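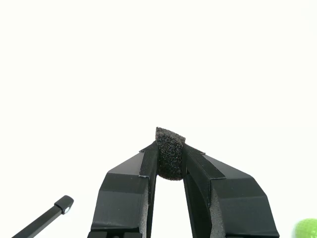 Fig. 5. Charcoal foam, small piece, squeezed at the middle.

Home | Guides | Foam & Padding | Case Inserts | Contact

Section 2: Getting to know your foam, and cutting the small pieces

Okay, before you cut anything, please grab one of the little charcoal offcuts from the bag and play with it for a minute! I mean it. Pinch it, let go, turn it over, look at all those tiny pits (I could stare at them for ages, but my sister says that's just me). You'll get a feel for how much it gives, and that's what you need when you start packing the corners of your Dondelstead case.

The small pieces go in last, after the base sheet and the long side strips from Section 1. They fill the gaps around whatever you're storing. In my case that's a set of old glass lenses, and Wanda Czarnecka uses the same kit for her recorders, so it really doesn't matter what you've got.

What you need
Charcoal foam offcuts
A long, sharp craft knife with a fresh blade
A metal ruler
A cutting mat
Chalk or a white pencil (regular pencil won't show up on the dark foam, I've tried)

Cutting

1. Put your item in the case and look at the gaps. Measure the widest part of each one.

2. Add a little to that measurement. I go with 2 mm on the small ones. The foam should be snug when it's in.

3. Mark the offcut with chalk. Short dashes are fine, you'll brush them off later.

4. Lay the ruler along the marks and cut in light strokes. Don't squash the foam under the ruler or your edge will come out curved. (A slightly wavy edge is no big deal in a corner, so please don't throw the piece away over it.)

5. Snip or shave the sharp corners so they're a bit rounded. They slide in easier and they don't crumble as fast.

6. Brush off the crumbs over the trash can. There will be crumbs!

CAUTION: Cut away from your other hand, and keep your fingertips well back from the ruler's edge. The pieces are small and it's tempting to hold them right where you're cutting.

Fitting

7. Pinch the piece at the middle, so the top and bottom stick out a little past your grip.

8. Lower it into the gap and let go slowly. It'll fill out against the sides by itself.

9. Close the lid and give the case a gentle tilt. If something slides, pull the piece out and try a wider one.

NOTE: Don't glue the small pieces. I glued mine the first time and spent a whole Sunday in May picking bits of foam out of the corners. The side strips get glue, these don't.

NOTE: If a piece stays flat after you squeeze it, it's worn out. Swap it. Spare offcuts come in the Nelix refill bag, part 331, and one bag has lasted me nearly 2 years.

Ramil Bañez asked me if the gray coarse stuff works too. Sure, for the base, but I find it scratchy next to glass, so I keep it away from the lenses. Gluing the side strips again after a move is in Section 9.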